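Workshop > Builds > Hand Grippers > Gallery

Two-Handed Grippers, Build Gallery

These are pages from the gripper build at Clonlow, the shared workshop behind the old print shop. The project is a pair of hand-held grippers, one for each hand, used to record how a person picks things up and puts them down. The recordings then go to the arm. Rami Azar and I started on it in March, and Nour Semaan joined when the wiring got past what the two of us could do. Most of the parts were made on the workshop's own machines. The notes below go in build order and cover the work up to June.

Jaws

The first jaws were printed in one piece with the trigger link. They flexed at the root and the tips crossed when squeezed. We split the part into a finger and a carrier and screwed them together. The fingers can now be swapped without taking the body apart, which we have done more often than expected. Print them on their side. Upright ones snapped along the layers.

Trigger and slide

The slide runs on a short rail from Akl. The cheap rails we tried before had play in them and the reading jumped every time the hand turned over. Rami filed the end stops by hand until both grippers opened to the same width. Later we made a small jig for this and the filing is no longer needed. The return spring is soft on purpose. A stiff spring tires the thumb after 10 minutes.

Marker plates

Each gripper has a marker plate on top so that its position can be tracked. The plates sit on a printed wedge. Our first wedge was too flat and tracking dropped out whenever the wrist rolled inward. Version 3 is steeper and has held up. The dot pattern must be matte. We ruined one set by putting clear tape over it.

Cables

One cable per gripper, out of the back. Nour added a strain relief inside the shell after the left connector pulled loose twice. Leave a loop at the wrist long enough to turn the hand fully over. Ours were too short at first and tugged at the end of a long reach. The cable is Brisix, the soft type, bought by the roll.

Logging

Everything is logged to one machine. Both grippers share a clock, which took Nour two evenings to get right. Before that the left hand ran slightly behind the right, and in any task using both hands the replay looked drunk. We now clap the jaws shut together at the start of every run and check that the two traces line up.

Table tests

Cup and mesh basket, both grippers in use. The right one is open beside the cup and the left one is down near the edge of the table. The basket has low sides, so the jaws can come in nearly level.

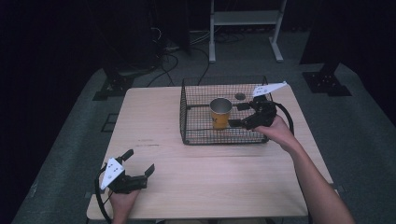

Munther Issa: What are you using on the inside of the fingers? I built a similar pair last winter and bare plastic slid off anything shiny. I ended up cutting strips from a bicycle inner tube and gluing them on. Worked fine but they peel in hot weather.

We tried inner tube as well and had the same peeling. The plan is to cast a thin rubber pad with a tab that locks into a slot in the finger. The mold is drawn but not yet cut.

Replay on the arm

The arm is an old Eker that came to the workshop with a dead controller. Replay works at half speed for single-hand tasks. We have about 3000 short runs logged and perhaps a third are clean enough to use. Most of the bad ones are from before the clock fix. Two-handed replay has to wait for a second arm.

Still to do

Cast the finger pads. Reprint the left shell with thicker walls around the screws. Write up the end stop jig so that others can make it. Drawings for the jaws and wedge are in the drawer under the big printer, and anyone at Clonlow is welcome to copy them.

Anselmo Betancur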